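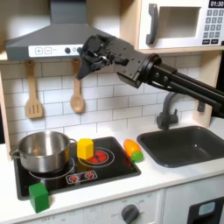
How to deep clean a play kitchen (and put it back so it stays nice)

Quick one today, I have until nap ends. Raíssa Evangelista asked how I do the play kitchen at our playgroup on Moura Street so I'm typing it up before I forget again. Takes about 16 minutes if you don't stop to play with it.

What you need

Two cloths, one damp one dry
Dish soap, tiny drop
Old soft toothbrush
Bowl of warm water, 300 ml is plenty
Cotton swabs
Small screwdriver

No bleach. No spray straight onto anything. Spray runs behind panels and you'll be sorry.

Step 1. Clear it out

All of it. Pans, felt food, the mystery sock. Check the microwave too, stuff gets posted in there. Check the sink. Utensils off their hooks and into the bowl pile.

Step 2. Top down

Start with the range hood. Dust first, dry cloth, then damp. Sloped part collects the most. Go round the knobs with a swab, don't soak them. Same for the plus and minus buttons.

Then the microwave. Door, handle, inside of the window. Number buttons get a barely damp swab. Wring it out. Wring it again.

Step 3. Backsplash

Subway tile look is lovely and shows everything. Damp cloth across, then toothbrush along the grout lines, light pressure. Ours had jam. Wipe down again and dry it straight away or you get streaks.

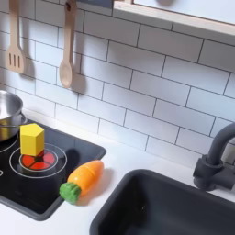 Get right into the line where the wall meets the counter, thats where the crumbs live. Fold the cloth over a fingernail and drag it along. Twice.

Step 4. Cooktop and sink

Soapy cloth on the cooktop, small circles, then plain water, then dry. Do not scrub the burner rings. No scouring pads, no magic sponge things. Luana Toledo took half a ring off hers at the Vuvthorpe group with one of those and it never came back.

Sink is easy. Wipe the basin, toothbrush around the base of the faucet and behind the lever.

Step 5. Wooden bits

Spatula and spoon: quick wash, no soaking, dry right away. Swab through the slots. Stand them up for 8 hours or so before they go back on the hooks, overnight is simplest. Side panels and shelf edge just get the damp cloth, going with teh grain.

Step 6. Tighten up

Screwdriver round the hooks, shelf and faucet. Snug, then stop. If a screw spins and won't grab, wood glue and a bit of toothpick in the hole, leave it till tomorrow.

Putting it back

Less stuff. Seriously. One pan, one pot, the two utensils, a handful of food. Rest goes in a bin and gets swapped in March or whenever they're bored.

We do the full clean once a month, quick wipe after every session. Felt food is a whole other post.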